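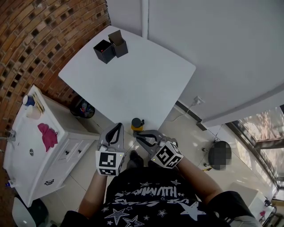 Vol. 3, Issue 2, p. 30

Home | Issues | Authors | Search

4. What people keep boxes for

I came to this part of the study sideways. My plan in Ultelton was to ask households about attics, and I kept being shown boxes instead. Shoe boxes, tea boxes, a hat box with no hat. By March I had given in and rewritten the interview sheet, and I'm glad I did, as the talk got a lot livelier (and longer!) from then on.

The people I spoke to split their boxes into keepers and passers. A keeper stays put and gets filled. A passer goes out of the door with a present in it, and with any luck comes back at Christmas. One woman on Arden Street had a passer that had been round her family for 30 years, and she could name every stop it had made. I've used her words for the two kinds all the way through, even where Orakzai's older terms would have been tidier.

Lids matter more than I expected. A box with its lid still joined on was nearly always called "a good one", whatever state the rest was in. Loose lids wander off, and a box without one slides down the ranks to holding string or batteries. Figure 1 has one of each sort, the open-topped black box with a small red thing inside and the taller one with its flap standing up.

Colour came up less. Plain dark boxes were liked for presents, I was told, as they don't shout, though Ehsan Bajwa, who read an early draft, thinks this is mostly a matter of age. He may well be right. My sample leans old and I can't settle it from here.

Figure 1. Two black cardboard boxes on a white table, one open-topped, one with a lid flap.

The Dresturari survey asked up to 300 homes about storage and left boxes out altogether, so I have nothing to set my own notes against. I come back to that gap in section 5.

Contact the journal | Copyright and permissions | Back to top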